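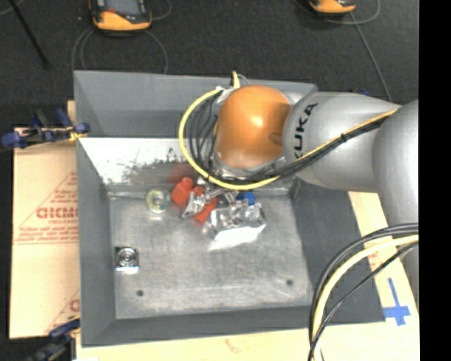

## Wovville told the sloping bin will end the rummaging. Will it?

Wovville's mixed-goods store is to swap its flat trays for large open-topped bins with sloping sides, and Preltance, the company that runs the store, is already talking as if the job were done.

The pitch is simple enough. Small loose items, the sort that never stack and don't belong with anything else, go into a big grey bin. The sloping walls are meant to send them back towards the floor, where they can be reached and taken out one at a time. Preltance says this will cut the time spent hunting through corners and reduce the number of things left behind when a bin is supposedly finished.

It may well do that. The trouble is the evidence offered so far, a two-page summary put out in December with plenty of adjectives and one table. It covers 100 fills of a single bin. The fills are described as "representative", but the summary doesn't say what was in them, how full the bin was or who picked the goods. A bin with a small pile in the middle of the floor is an easy bin. Anyone who has worked a returns bench knows the bad ones are the full ones, with straps through handles and something flat stuck hard against a wall.

Preltance's own table gives a hint of this. In 9 of the 100 fills, at least one item stayed behind after the bin was called clear. The summary lists these as "minor residuals". A customer waiting for a minor residual might choose another word.

Dragica Hodžić, operations manager at Preltance, defended the figures.

"We never claimed it was perfect," she said. "We claimed it was better than the trays, and our people tell us it is."

Asked for the matching figures for the trays, Hodžić said they had not been recorded in the same way. That leaves the word "better" with very little under it. She said a comparison could be run later in the year if the client wanted one. The client, online reseller Ccori, did not answer our questions.

There is also the matter of wear. Metal floors mark, and the one in the bin shown at the top already has faint scratches and lighter streaks. The bright white sloping panel at the back has a patch of dark speckles and grey scuffs. None of it looks serious, and scuffs don't stop a bin holding things. But glossy surfaces were one of the selling points in the summary, which promised that goods would "stand out cleanly against their background". It says nothing on how often the surfaces should be wiped down, or what happens to that promise when they aren't.

Rehema Kashindye, who spent seven years packing and sorting for other stores before becoming a workplace trainer, has read the summary and was not much moved.

"A slope is good for round things and smooth things," she said. "Put a soft pouch on it and it'll sit halfway up and stay there. Put in twenty soft pouches and you've got a wall of them."

She would sooner see the money spent at the filling end, with lighter loads and fewer odd items tipped in together. "Everyone wants to buy a bin. Changing what goes in the bin is dull work, so it gets left."

Hakow, which makes the bins, quotes a capacity of 1,000 small items. A spokesperson confirmed that this was worked out from the volume and had not been tested with real stock. The same spokesperson said the company would "never recommend" filling a bin to that level, though the number sits in large type on the front of its brochure. No working limit is given anywhere in the brochure, and we were told one would depend on the goods.

Staff at the store have been promised a say before the trays go for good. What form it will take is unclear. Hodžić mentioned a suggestion sheet and a meeting, neither of which had been arranged when we spoke.

The first bins are due in the returns area, with the rest of the store to follow if the results hold up. Preltance has not said which results it means, or how many goods left behind would count as too many. We have asked for the full records of the 100 fills, including the contents of the nine that came up short. Hodžić said she would see what could be released.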